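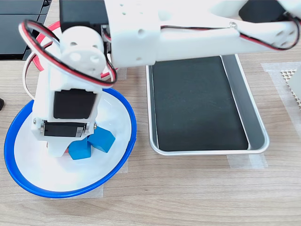

**Foliation of a letter book with blank leaves — how do you write it?**

I am cataloguing a small letter book of a merchant family from Brarnby. It has 16 leaves, but 4 of them are blank, and 2 blank ones stand in the middle between the letters. An earlier owner put pencil numbers only on the written leaves, so his f. 9 is in fact the eleventh leaf. Must I follow his numbers or make new ones? The old list by Popescu quotes the pencil numbers.

*zukura_reader*

---

**cleltent**

Make new ones and count every leaf, also the blank. Write yours in the top right corner with a soft pencil, and do not rub out the old ones. In the description I would put "ff. 16 (ff. 7–8 blank)" and then a note: "Earlier pencil foliation omits blank leaves." If people still cite Popescu, add a short table with old and new numbers. It takes ten minutes and saves many letters from readers.

Please check also if the blank leaves belong to the same paper. Sometimes they were put in later by the binder.

---

**brarnby_papers**

We just kept the old numbers in our collection, it was easier. We have more than 100 such books and no time.

---

**zukura_reader**

Thank you both. I looked at the watermark this morning and it is the same on all the leaves, so I will number everything and add the table.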